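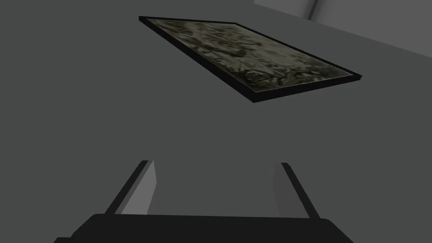

The Okafor Reading Room reopens in May with a display on baseball verse printed in small-town newspapers. Admission is free. 1/6

The display draws on the Kamis Collection, which holds 623 clippings. Most are rhymes sent in by readers after a home game, and many are unsigned. 2/6

Visitors will find 45 clippings in the cases, along with two scorebooks and a pitcher's handwritten parody of a hymn. Please do not lean on the glass. 3/6

A printed guide, "Drollico: Comic Verse from the Bleachers," will be sold at the front desk. It runs to 55 pages and includes notes on spelling, which has been left as the newspapers set it. 4/6

Evening readings begin at 7 p.m. in the lower hall. Seating is limited to 40. Places may be reserved by telephone or at the desk, and unclaimed seats will be released at 6:50 p.m. 5/6

The display was prepared with Resilance Press. Readers who hold similar clippings are invited to write to the reading room before mailing any originals. Photocopies are welcome at any time. 6/6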